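Skultia renters told to wait on power credit as council changes the rules again

Tue 10 December

Households in Skultia that signed up for the council's off-peak electricity credit will now have to wait until February to see any of it, and on the numbers released so far it's hard to tell whether the wait will be worth much.

The scheme, run with the retailer Korkar, was announced in winter as a cost-of-living measure. Residents who moved their cooking and laundry outside the evening peak were to get a credit of $9 a month. A notice on the council website now says the credit will be paid quarterly, in arrears, and only to homes with a smart meter.

That last condition didn't appear in the original flyer. It rules out a good share of the older flats along Stosside Road, where meters belong to the building and tenants have no say in when they get replaced.

The council says 1,473 households have registered. It hasn't said how many of them have the right meter, and a spokesperson declined to give a figure before the February payment run. Asked whether ineligible households would be told, the spokesperson said information was "available online".

Much of the advice sent to registered homes deals with small kitchen appliances. It suggests cooking rice, soups and porridge before the peak starts, and unplugging appliances overnight to trim standby use. No estimate of the savings is attached to either tip.

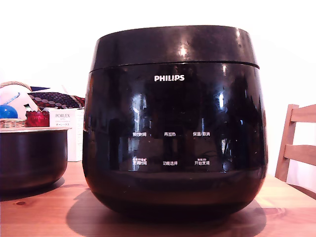 Paredes Tenants' Network put it more bluntly, calling the advice a way of making shift workers feel responsible for a tariff they never chose. Most of its members get home in the middle of the peak, the network said, and dinner can't be cooked at 2 in the afternoon by someone who is on a factory floor.

Korkar rejects that. The company says the peak window is only a few hours long and that households have "real flexibility" on either side of it. It didn't answer a question about how many customers in the trial had changed their habits, or whether the trial had a comparison group at all.

There's also the matter of the tariff itself. Korkar's peak rate went up by 15 per cent in the same month the scheme opened. The council describes the two as unrelated - perhaps they are, but a household that cooks at six o'clock and misses out on the credit is simply paying more than it did a year ago.

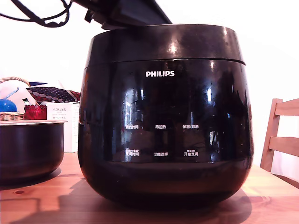 A Philips rice cooker on a wooden table. Small appliances feature heavily in the council's advice.

Registrations stay open while the meter rule is reviewed. The council says anyone unsure of their meter type should check with their landlord or body corporate. Its own helpline can't look the information up.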